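An Afternoon at the Londberg Open House

I had been meaning to visit Londberg for ages, and when Ximena Zamudio wrote to say they were opening the doors for a September afternoon I put my name down before I had finished reading her note. Londberg is a cat foster home on the edge of Fundville, in an old brick house with 1792 carved over the side entrance, and from the street you would take it for any other family place with a slightly wild garden. I drove over with my sister and we were there a good 10 minutes early, which gave us time to admire the hydrangeas and get thoroughly turned around looking for the bell.

Sarahí Mendoza let us in and asked everyone to leave their shoes in the hall. She has been fostering for years and talks the way I like people to talk, wandering off into stories about cats long since adopted and then finding her way back to the laundry schedule. Some 85 cats have gone through the house on their way to new families, and I believe we heard about a fair number of them before we reached the stairs!

The playroom

I could have stayed in this room until supper. It is also somebody's workroom, with a wooden desk and a black monitor, and a yellow duck plush sits up on the shelf with a pink one and a little pot of pink flowers. The floor is the real treat, though — a foam play mat in pink and yellow and orange and green, printed with cartoon animals, and more ducks among them. I have a beige carpet at home and felt quite ashamed of it.

On top of the mat goes a corrugated cardboard scratcher with brown spots, and the black cat in residence, Gerer, had plenty of business there that afternoon. Sarahí likes cardboard because it is cheap to replace and the shy cats take to it sooner than to a post. A plain box does nicely too, she told us, and I have been saving mine ever since.
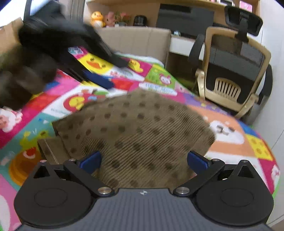 Tea and the garden run

We finished downstairs with lemon cake and very strong tea, and then a turn around the outdoor run, where an elderly gray gentleman called Cervantes let my sister rub his chin for as long as her knees held out. The run was built over one summer and has a covered walkway for rainy days, with a low bench where visitors can sit and be inspected.

There is a basket by the door for donations, and a wish list pinned up above it (wet food and old towels, mostly). Ximena tells me the next open house will be in the spring, with room for 50 people if the garden is dry enough. I have already promised to bring a cake, and my sister is asking whether Cervantes might like a quiet house with a sunny back porch.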